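Soup Swap: what I learned from making too much of it

So the March soup swap has been and gone, and I'm still eating other people's soup, which suits me fine. I signed up late, panicked, and said I'd bring noodle broth because it sounded easy. It is easy! It just takes a whole evening and every pot I own.

I started with chicken backs from the market on Workham Street, plus ginger, green onions and a couple of star anise that had been sitting in my cupboard for far too long. Low heat, lid half on, 3 hours. I skimmed it while listening to the radio and kept telling myself I wouldn't salt it until the end. (I salted it early. It came out a bit strong, so I let it down with hot water and it was fine.)

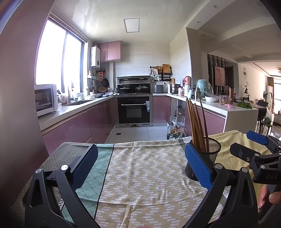
Brito Community Kitchen Club

My one real tip is to keep the noodles apart from the broth. Last year I packed them together and by lunchtime the next day I had a tub of warm paste. This time I boiled them for slightly less than the packet said, rinsed them cold, tossed them in a little sesame oil and bagged them up. Pour the hot broth over when you want to eat and they loosen right up.

We had 34 tubs on the swap table this time, with plenty of lentil, two very different borschts and a corn chowder I'd happily eat every week. If you brought the chowder, please send me the recipe! I asked three people and they all pointed at somebody else.

A few bits of housekeeping. Please put a label on the lid AND the side, with anything people might be allergic to. The swap and the bake table together brought in $1,475 for the new stove fund, so thank you, thank you. I still have a blue lid and a ladle at my place, and they can be picked up at the next cooking night, 6:30 as usual. Dumplings next. Bring an apron and a rolling pin if you've got one.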